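Looking After Stones, Incense and Altar Things at Home

Filed under: Home Care, Crystals

Sort your stones before you wash anything. Most of the damage we see on pieces brought into the Skarcombe shop was done at the kitchen sink by someone who meant well. Quartz, agate, jasper and carnelian are fine in lukewarm water with a drop of dish soap. Selenite, halite and desert rose should stay dry. So should pyrite and hematite, which can rust, and malachite, which is better wiped with a barely damp cloth and dried right away.

If you don't know what a stone is, treat it as one that can't get wet. A soft makeup brush gets dust out of clusters and geodes. Canned air also works, but hold the cluster down with your other hand.

Salt cleansing
Many people like to rest their stones in salt overnight. Put the salt in a wide dish, set a smaller glass bowl inside it, and put the stones in the glass bowl. The salt never touches the stone, and you don't spend the morning picking grains out of the cracks. Throw the salt away afterward and don't cook with it. Keep it out of the flower beds too.

Sun and moon
Amethyst, rose quartz, fluorite, kunzite and smoky quartz can all fade on a bright windowsill. A few hours of moonlight does them no harm, so put them out after supper and bring them in before breakfast. Clear quartz spheres should never sit in direct sun at all. They focus light the way a magnifying glass does and can scorch a curtain or a tabletop. Keep a cloth over the sphere when it isn't being used.

Wax on the altar cloth
Let it harden completely. An ice cube in a sandwich bag speeds this up. Lift off what you can with the edge of an old plastic card, then lay brown paper over and under the spot and press with a warm iron, no steam. Move to a clean patch of paper as the wax soaks in. Colored wax may leave a stain behind. Dab that with rubbing alcohol on a cotton ball, after testing a corner of the cloth.

For wax inside a glass or metal holder, hot tap water is usually enough. Pour the water out in the yard, never down the drain. I had a blocked pipe from this once, and the bill came to 67 dollars before parts.

Incense ash
Fill the burner with clean, dry sand to 2 inches deep. Sticks stand up straight in it and the ash drops where it should. Sift the sand through an old kitchen strainer every month or so and it will last for years. Cone incense gets hotter at the base than people expect — put a tile under the dish. The sticky brown film that builds up on brass burners comes off with rubbing alcohol. Keep polish for afterward, and go easy on it if the piece has an old finish you like.

Open a window while you burn, even in winter. If you have birds, don't burn incense in the house.

Storage
Hard stones scratch soft ones. A tumbled quartz point rolling around in a drawer with calcite or fluorite will mark both of them in a week. Egg cartons are good for small pieces, and so are the divided boxes sold for fishing tackle. I use a Wender box with 7 compartments for the ones I carry, and line each with a square of felt. Flannel from a worn-out shirt does the same job.

Label them. Write the name on a slip of paper and put it under the stone. Don't stick tape on the stone itself, especially selenite, where it can pull up fibers.

Pendants and cords
Leather cord goes stiff from skin oil and lotion. Wipe it with a damp cloth, let it dry flat, and rub in a very small amount of leather conditioner. Waxed cotton can be washed in cool water and hung up. If the stone is in a glued cap, keep the cap out of water — most of the pendants that fall out of their settings were worn in the shower.

Silver wire wraps can be brightened with a polishing cloth. Skip the dip cleaners, which will ruin pearl, turquoise, opal and anything porous.

Sage and herbs
Dry bundles hanging in an airy place, away from the stove. A bundle that smells musty has mold in the middle and should go in the trash. Once dry, keep them in a paper bag.

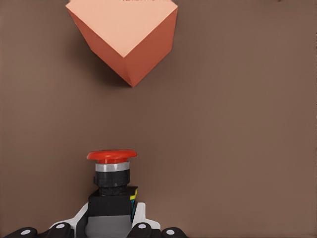 Loose herbs keep better in a jar with a tight lid, out of the light. Write the month on the lid when you fill it, and replace whatever has lost its smell by the following spring.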